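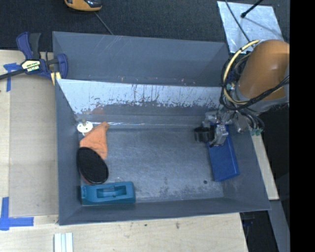
The council has put out its winter health notice, and the short version is that they would like as many of us as possible to have the flu jab before the end of November. It came through the door folded inside the recycling calendar, so I expect a good few went straight out again with the cardboard. I read mine standing up in the workshop, with the big grey bin on the bench, the one with the scuffed floor and the silvery scrapes along the back, and then I read it again at the kitchen table because I had missed the part about the clinic moving.

The clinic has moved. It used to be at the surgery on Mikkelsen Road and now it is in the old library at Oswood, in the room where they held the baby group. You go in by the side door, the one next to the bike racks. The front door is locked and the notice doesn't say so, which caught me out, and going by the footprints in the flower bed it caught out other people too.

You can book by phone or online. I tried online first and got as far as the page asking for my patient number, which I don't have written down anywhere. The phone was easier. I was held in a queue for 12 minutes and then spoke to a woman who found me by my date of birth and offered me two times, both in the morning. I took the earlier one.

Walk-ins are allowed after 2 in the afternoon if there are doses left. Tudur Probert from the allotments did it that way and was in and out before his parking ran out. Lungile Mabuza tried the same thing the day after and was sent home, as they had finished the 100 doses they were given for the day. I would book if you can.

The jab itself was nothing much. You sit on a plastic chair, somebody asks whether you are allergic to anything and whether you have had a temperature, and you roll your sleeve up. Wear something with a sleeve that rolls. I had a thick jumper on over a shirt and had to take the lot off behind a screen. My arm ached that night and I slept on the other side. By the following evening I had stopped noticing it.

The notice covers a few other things. Masks are back at the surgery for anyone with a cough. There is a box of them by the desk. Visiting at the cottage hospital has been cut to two people per bed, and children under 6 are asked to stay at home unless the ward sister has agreed it first. Kolbrún Damgaard, whose mother is on the upper ward, tells me they are being sensible about it and that she and her brother just take turns with the grandchildren. The afternoon visiting hour has been made a bit longer to make up for it.

There is also a paragraph on keeping windows open in shared rooms. I agree with it in principle. At choir last week we had all the top windows open and Samuele Amato sang the whole second half in his coat. We have asked whether the heating can go on an hour earlier and are waiting to hear.

What the notice leaves out is how people who don't drive are meant to get to Oswood. The bus goes there in the morning and comes back in the late afternoon, with nothing in between, and that is a long time to sit in a library with a sore arm. I rang the council to ask. They said home visits are for the housebound only, and that they would pass my comment on. I have offered lifts to two of my neighbours and there is room in the car for one more, on the morning run. Leave a comment if you are at our end of the village and want the seat.

I'm told the second round of clinics will be announced before Christmas. I'll put the times up when I have them.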